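Nerley Open Day Recordings: README

Welcome, and thank you for downloading! These are the recordings from the October open day at Nerley, where the Zolladia team spent an afternoon showing neighbors, students and a good many curious parents how a robot is driven through ordinary household jobs. Jelle Smits did most of the driving, and Róisín Horgan wrote the notes you'll find in the notes folder (her spelling of "Wornlow" is the right one, please ignore mine in the older files).

What's in the download

There are 402 clips in 14 folders, one folder per demonstration. Each clip comes with a wrist view and a head view, plus a short text file saying who was driving and which questions visitors asked. I'd start with the questions if I were you, they're lovely.

Wrist view

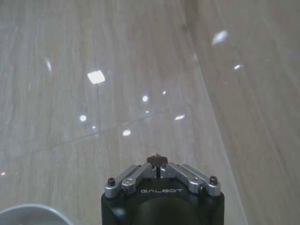
Wrist view: gripper over a clear sheet on a wood-grain surface, with light reflections.

Shiny, see-through surfaces came up again and again in the questions, and Stavros Matić has tagged the clips with strong glare as "glare" in the index so you can pull them out or leave them out as you like. Please don't brighten or crop the files before comparing results with ours.

Head view
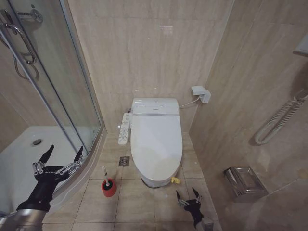 Head view: both grippers in the bathroom, with the toilet, brush holder and glass shower enclosure.

The bathroom was the stop people lingered at longest, and the talk there ran well past four o'clock. Clips from it are in folder 2, and the tags cover the toilet, the brush holder, the floor drain and the tissue holder on the wall.

Known gaps

A few text files list the driver only by initials. Sound was removed from everything before release.

Questions and corrections are very welcome, and Sinéad Lynch keeps the list of fixes for the next version.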